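Szekeres two-arm table kit, household chores pack
Reviewed by Venla Saarela
Rating: 3 of 5

I wanted to know one thing before I paid: can such a machine put away small things after a meal? I have used the kit for 15 weeks, and my answer is "sometimes, and slowly."

The chores pack has 223 practice tasks. Most of them are small: open a drawer, take a block out, put a cup in its place. The arms are quiet and the setup took me one Tuesday evening. The manual is clear, but the chapter on calibration should come first, it is now at the end. 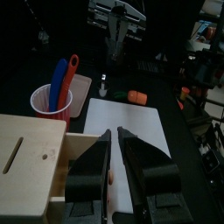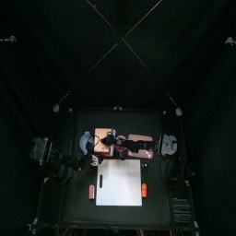 Two arms, one dark table, small objects.

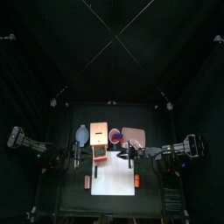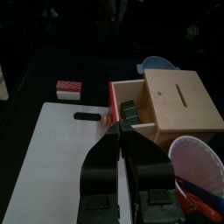

Drawers are the best part. After practice the arm could pull one open nearly every time, and it did not scratch the wood. Round things are still difficult. A ball rolls away and the arm continues as if it has it, which is funny the first time and then less so. Soft things I would not try yet. My dish towel stayed where it was for a whole afternoon.

My colleague Kristóf Vincze tested the same kit for sorting parts in his workshop. He is more satisfied than me, but his parts always lie in the same place. At home they never do.

Support answered in four days — polite, but with a link I had already read. Spare finger pads are sold only in pairs.

I would recommend it for learning and for simple shop work. For the kitchen I will wait for the next version.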